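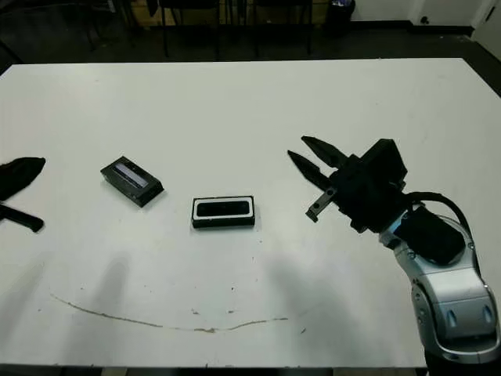 The long table at Quezada, with the two black units waiting their turn.

Dulce Maldonado had been given until the end of June to decide how many arms the shop would buy, and she had spent most of that time, if you asked her brother-in-law, deciding what to have for lunch. It wasn't fair of him. She had a folder as thick as a phone book, with the quote from Feltell in front and the quote from Clilico behind it, and she had read both so many times that she could have recited the shipping terms at a wedding.

"You could buy 2 and be done," Refugio Arellano told her. He had leaned against the door so long that his coffee had stopped steaming.

"I could buy one and sleep at night," said Dulce.

The arm was in the back room on a 10-day trial, and they all drifted in there sooner or later, the way people drift into a kitchen. Its fingers hung open over the white tabletop. There was a thin brown line across that table, curved like a road on a map, and Dulce had caught herself pricing a new top as well - as if the budget needed the company. She wrote it down anyway and put a question mark beside it.

What bothered her was the fingers. The arm she could explain to old Cirilo Montes, who signed the checks and who liked a thing he could point at. But Feltell charged 157 dollars for each spare set, and Clilico threw in the first set and then went very quiet about the second. She had called twice. A pleasant man named Vasco Neves had promised to find out, and had asked about the weather.

"How many sets do we go through in a year?" Refugio asked.

"How would I know? We haven't had a year."

He thought that over, and pulled out the chair across from her, and for a while the two of them did it properly, with a pencil. Spare fingers. A cable. The training days, which came to 798 dollars before anybody had eaten a sandwich. Dulce's mother used to budget for Christmas like this, on the back of an envelope, starting with the stamps.

By five they had a number for one arm, and a smaller, shakier number for a second one next spring. Dulce copied it out clean.

"He'll ask why the table's on here," said Refugio.

"Let him ask," she said, and went to find her coat.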